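News > Research > Manipulation Group

Wrist cameras and household clutter: first results from Cuvau

6/11/22

The Manipulation Group at the Sallberg Institute has completed the first stage of Cuvau, its study of how robot arms learn to pick up and set down everyday objects. The work is carried out jointly with the Hodžić Laboratory and uses Prendisov, the group's own software for recording and replaying arm movements.

The study asks whether a robot can learn a task from the view of a small camera at its wrist, without a second camera fixed in the room. A total of 1569 demonstrations were recorded, each guided by a human operator. Of these, 783 were used to train the first model; the remainder have been kept back for later comparison.

In testing, the model trained on wrist views alone performed as well as the two-camera version on matt objects. It did less well with shiny ones — metal cans and polished brass in particular — where reflections change as the gripper moves closer. Tall, narrow items placed near the edge of a table also proved difficult.
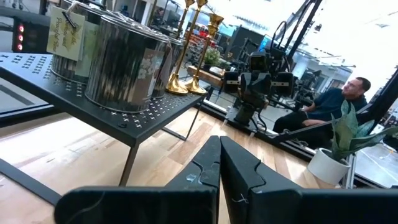

The group considers that a wider range of objects and backgrounds will do more to improve these results than a larger model. A further 600 demonstrations with reflective items are therefore planned, and the full collection is expected to reach nearly 3000 by next September. Tables will be moved between sessions, and people will continue to work in the room as usual during recording.

A technical report is in preparation and will be sent to partner laboratories on request.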